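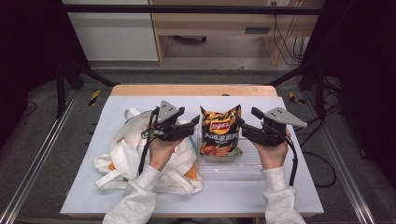

Ticket: Tote packing, when does an episode count as finished?
Opened by: Nour Issa
Assigned to: Khalil Majali
Project: Kusby
Status: Resolved, rule change pending in the August revision

Nour Issa, 9:40
Review bounced 16 of the 125 tote episodes in the last batch, all with the same code, "end state unclear." The operators followed rule 4 as written: item goes in the bag, hands back off. Reviewers on the Urance side want the bag settled and both grippers open before the stop. Which one do we go by?

Khalil Majali, 10:15
Great catch, and I'm glad it came up now! Rule 4 was written for rigid bins, where an item is either past the rim or it isn't. Canvas doesn't have a rim in any useful sense. The sides fold over, the handles drop across the opening, and a tall snack bag can stand in the tote with its top well above the fabric.

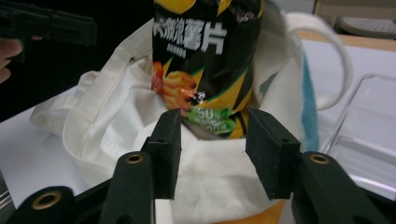 So "in the bag" needs its own wording for soft containers. My proposal: the item's base is inside the tote, it stays put with no gripper touching it, and the fingers are open. The top is allowed to stick out.

Esko Savolainen, 10:52
Agree on all of it. Can we add handles? I went back through the rejects and a strap lying over the opening is what trips up half the reviewers. I'd say clear the strap first, as its own step, and no pushing items in underneath it - that drags the whole bag along.

Khalil Majali, 11:05
Yes! Love that. Also the approach: fingers fully open before they get to the fabric, then close on a fold. Pinching flat canvas against the table wears the pads and gives us a lot of slips.

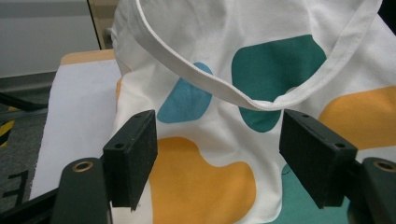

A wide opening also makes it much easier for a reviewer to see where the grasp starts, and that was complaint number two from Urance.

Nour Issa, 1:30
Tried the new wording on 17 fresh episodes this morning with Lama Zoubi reviewing blind. All passed. She liked the strap step a lot.

Khalil Majali, 1:42
Fantastic. Draft is in the Kusby rules folder as 4b, soft containers. The 16 bounced ones go back to Lama for a second look under 4b before anyone re-records. Closing this one - reopen if Urance disagrees.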